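Setbridge Supporters Question Club's "Season of Change" Plan

Supporters' group asks for proof before fans pay more

SETBRIDGE, February - The Setbridge Supporters' Union today responded to the soccer club's plan to rebuild the first team, raise season ticket prices and hire a new head coach before spring. We have read all 13 pages. We are not convinced.

The club says the squad will be younger and fitter by the summer. It said much the same last year, then won seven league games and sold its top scorer to Jemach. This time the plan names no transfer targets and gives no budget.

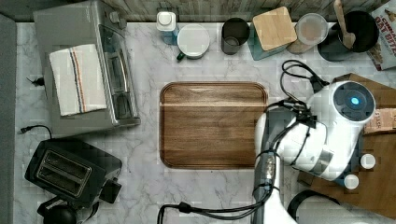
What the club is promising

Season tickets would go up to $564. In return, members would get early entry to home games and a "closer link" to the team, a phrase the plan uses twice and never explains. Early entry already exists at the north gate.

The club also points to its average home crowd of 1230 as a sign of trust. We see it as a sign of habit. Many of those people bought their seats before the loss to Udik and have been quiet ever since.

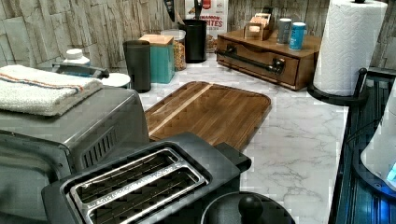

Songül Tatlı said she would renew only if the club published its wage bill, adding that she had heard enough about young talent from people who keep signing players on short loans.

The union wants three things in writing before renewals open: the transfer budget, the terms of the Yüksel shirt deal, and a date for naming the coach. A fans' meeting with the board would be welcome too - provided the board takes questions this time.

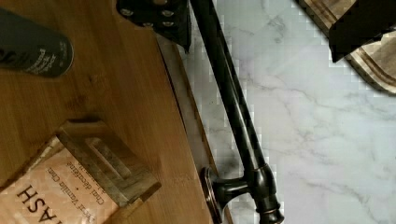 Kitchen counter with cutting board.

Members can send questions for the board through the union's website until noon on the day of the next home game.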